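The rule book fits on a lanyard: talking shop with Hefin Nicholas

I'd been wanting to talk to Hefin Nicholas for ages, mostly because people kept sending me his card.
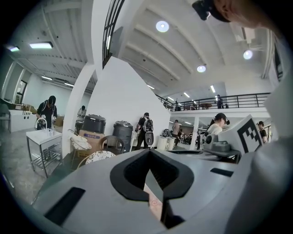
It's a little folded thing, printed on both sides, and it lists what Hefin thinks you should do before, during and after a shift with a hand-held gripper. He wrote the first one at Anomdale, where he looked after floor practice, and he's now on version 4 at Fakano. I caught him in May, over a very long coffee.

I started with the obvious one. Why write rules for a tool that a person is holding? Surely the person is the safety system?

"That's what I thought for my first month," he said, laughing. "Then I watched what people do with their other hand."

So the first line on the card is about that other hand. It stays out of the jaws while the tool is live, even if something is stuck, even if it's only a bit of tape. You put the tool down, you switch it off, then you pick at the tape. Hefin says he gets more complaints about that line than any other, and he won't budge on it.

The second is about walking. When you're between stations, the gripper hangs at your side, fingers pointing down, and you don't record. I asked if that was about people tripping, and he said partly, yes, but mostly it was the files. "We had 262 episodes from one batch and I went through every one of them. 145 had walking at the front or the back. Somebody has to trim all that, and for a while the somebody was me!"

We got onto markers next (I'd promised myself we wouldn't, it's a rabbit hole). His view is simple. If there's a marker cube on the tool, look at it at the start of every shift. Is it square on its mount? Is the face clean? Don't wipe it with whatever's in your pocket, and don't push it back straight and carry on as if nothing happened. A cube that has moved means a new calibration, full stop.

Then there's crowding, which is where he and I disagreed a little. Hefin wants 2 arm's lengths between people working on the ground floor, and I told him I've never been in a shared space where that lasted past lunch. He shrugged. "So write it down and measure how often you miss it. Baptiste Fleury does that at Norklow — he just keeps a tally by the door. I stole the idea."

What about bystanders? He was firmer here than I expected. Anyone who could end up in a recording should hear about it before they walk in, and they should know who to ask if they want a clip deleted. A sign helps, but he wants a person to say it out loud as well.

I asked what's going into version 5. Straps, probably, and something on how long a shift should be before you swap out. He's still arguing with himself about the number, and I couldn't get him to give me one.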